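Olida open workshop, December

Olida opens its workshop to visitors twice a year, and I went along to the winter one. The building is behind the bus depot, past the Pichon tile warehouse. There is a sign on the corner but it faces the wrong way if you are coming from the station. Parking is free in the yard until 4 in the afternoon, after which the gate is locked.

Entry was free and there was no booking. You write your name in a book at the door and get a sticker. When I arrived there were 151 names in the book, most of them from the morning, and by early afternoon it had gone quiet enough to see things properly.

The ground floor is the timber store and the saws. The saws were switched off for the day, so that part did not take long. Westari supplies most of the softwood and had a table near the stairs with offcuts you could take home. I took two. There was also a display of old mitre boxes and hand planes, with labels in very small print.

Framing is upstairs, and that was what I had come for. Defne Soylu runs it and gave a short talk every hour. She said the workshop makes 600 frames in a normal month and that most of them go out plain, for the customer to paint or wax at home. She prefers them left bare. Somebody asked whether bare wood goes yellow and she said yes, slowly, and more so near a south window.

The finished frames were set out with marble-patterned surfaces around them, to show how light wood looks in a kitchen or bathroom. I had my doubts about this, but the grey veins and the wood go together well.
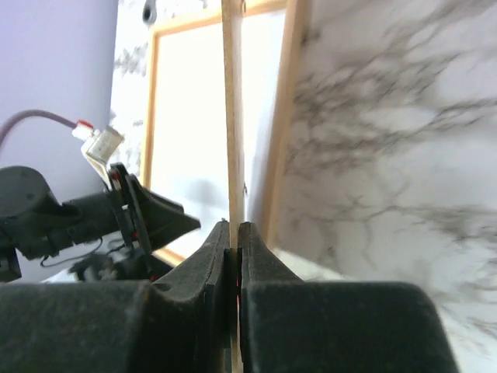
A light wood frame with a blank white panel, and a thin wooden stick in front of it.

I had only ever bought frames ready made, so I asked some basic questions. The main thing to look at is the inside corner. If the joint is good the two pieces meet in a clean line and you cannot get a fingernail in. You should also look at the profile, meaning the shape of the strip from the side. A plain flat strip is the cheapest. Steps and grooves cost more per metre and show up dust more, according to Defne, but they also hide small knocks.

We were allowed to pick up the frames on the end table and compare them. They were lighter than I expected. I noticed the bevel on the inner edge more once it was against the veined pattern than I had on the table.

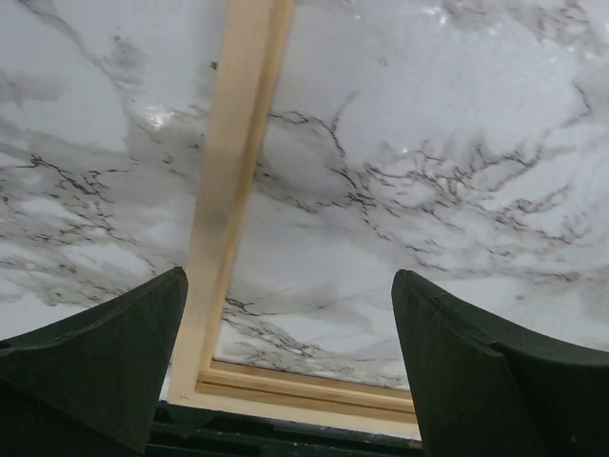

Inside corner of a pale pine frame against the marble pattern. The lower piece has the grooved edge.

The last stop was the finishing room, which was shared with Hastska, who make the waxes. It smelled strongly and I did not stay. There is a small shop by the exit. Frames with a slight fault were 6 pounds each, cash only, and I bought one with a dent on the back.

Tea was in the yard, under a canopy. Allow an hour and a half for the visit if you want to hear the talk. The stairs are steep and there is no lift. The next open day is in June, and the times will go up on the workshop door.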